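Ticket 2195: Scale labels printing wrong price per kilo after PLU update
Status: Resolved
Priority: Normal
Site: Arden shop, fruit and veg
Opened: 18 December 2022
Equipment: Promska counter scale with label printer, linked to Lollura stock software

Reported problem

Loose veg labels from the counter scale show the wrong price. The till reads the barcode and charges the correct amount, so the customer sees one price on the bag and another on the receipt. Staff first noticed it with napa cabbage and then with round lettuce. Potatoes, onions and carrots are fine. The scale was restarted twice before the ticket was raised, with no change.

Reply from support

Please confirm the following:
- the software version shown on the scale at start-up
- whether the weight on the label is right
- which PLU numbers are affected
- whether the shelf ticket matches the till or the scale

Reply from shop

Weight is right. We put the 2000 g check weight on the pan and the scale read 2000 g. The version shown at start-up is 7. Shelf tickets match the till. The affected lines are all in the leafy group, which we moved to the stepped wooden crates in June and gave new PLU numbers at the same time.

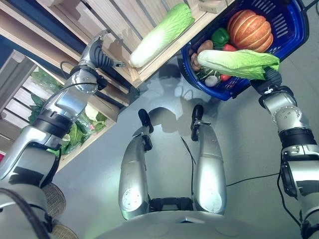
Napa cabbage on the slatted shelving, one of the affected lines.

Reply from support

Thanks. If the weight is right then the load cell and calibration can be left alone. Please do not run the calibration routine, as it clears the tare table and you would have to key the tares in again.

The likely cause is that the scale is holding an old price file. The Lollura software sends prices to the till and the scale as two separate jobs. If the scale job fails, the till still updates and no warning appears on the main screen. To check:

1. On the back office PC, open Devices, then Job History.
2. Set the filter to the scale only. The default view shows the till jobs first and hides the rest.
3. Look at the last entry and note the result code.

Reply from shop

Last entry says Partial, code 55. The entries before it say the same, going back further than the screen will show. The till jobs all say Complete.

Reply from support

Code 55 means the scale accepted part of the file and stopped when it reached a record it could not store. Everything after that record keeps its old price. The file is sent in PLU order, so this fits with the leafy group being wrong and the root veg being right. The root veg have lower numbers.

The usual reason is a product name that is too long for the label layout, or one with a character the scale does not have. Please export the PLU list and look at the first item in the leafy group.

Reply from shop

The first one is "Leite mixed leaf" and it has an accented letter at the end, which came from the supplier's list. It looks as if it was pasted in. We have retyped it in plain letters.

Steps taken to fix

1. Product name corrected in the Lollura stock file and saved.

2. Old price file removed from the scale through Service Menu, Files, Delete Price File. The tare table and label layout were not touched.

3. Full price file sent from the back office PC. The job took longer than the normal update and the scale could not be used while it ran. Result was Complete.

4. Test labels printed for the leafy lines and checked against the shelf tickets. Lettuce was done first, then napa cabbage, then the bagged leaves. All matched. 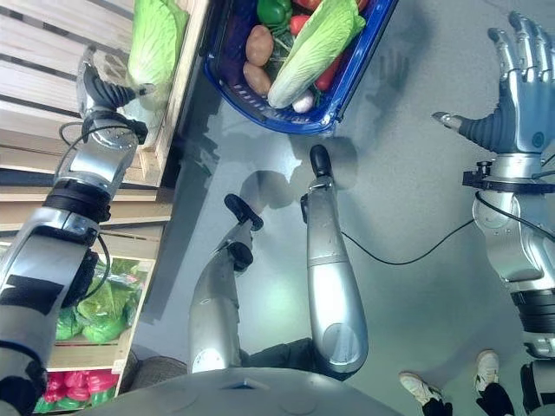

5. Same items scanned at the till without completing a sale. Till price and label price agreed on each one.

6. Scale switched off and on again, and one more lettuce label printed to make sure the prices were held after a restart. They were.

Reply from shop

Working as it should. One question: can we get a warning on the main screen when a scale job is only partial? We would not have known to look in Job History.

Reply from support

Yes. Go to Settings, Alerts and tick "Show device job errors". It is off by default. You need to be logged in as a manager to see the option, and it has to be ticked on each PC that you want the warning to appear on.

We have also asked for the product name box to refuse characters that the Promska scale cannot store. That request is logged separately and has no date yet. Until then, please type new names in by hand and leave out accents.

Any bags already labelled with the old price should be weighed again and relabelled before they go back out.

Alert setting confirmed as ticked on the back office PC. Ticket closed at the shop's request.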